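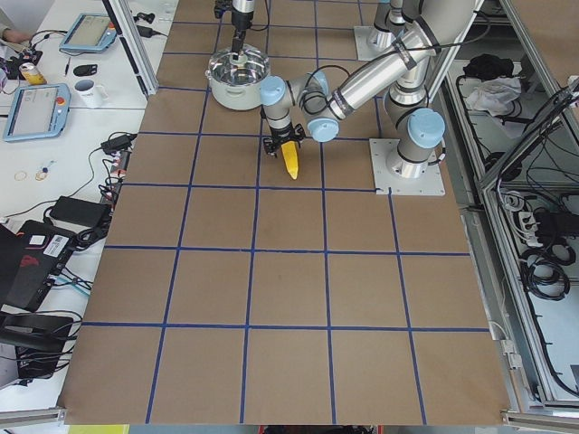 Vitória Antunes: The Film Songs
Clidach, 3 CDs and a 158-page book
Posted December 8, 2023

Clidach has put most of the songs Vitória Antunes wrote for the movies into one box. She wrote words, not music, so the set jumps between singers and composers, and the sound changes a lot from one track to the next.

Disc one is the best. It has the 18 early songs, in release order, and they are cleaner than on my old Fallside LP. The hiss is gone from the slow numbers and the strings have some room. "Merasus," the title song from the movie, runs at full length with the second verse that was dropped from the single.

Disc two is weaker. Two songs come from a worn print and you can hear footsteps and a door under the vocals. The notes say no other source was found. I skip both.

Disc three is demos, with Antunes reading her lines over a piano. I played it once and may not play it again, but fans of the lyrics will want it.

The book prints every lyric in Portuguese and English. Ichikawa's translations are plain and easy to follow. The type is small, and the gray captions are hard to read at night. There is no index of movies, so finding a song by film means paging through.

The box itself is thin card. Mine arrived with a split corner, and the discs sit tight in their sleeves. Clidach sells the first disc separately from February. If you only want the well-known songs, wait for that one. I'm keeping the box for the book.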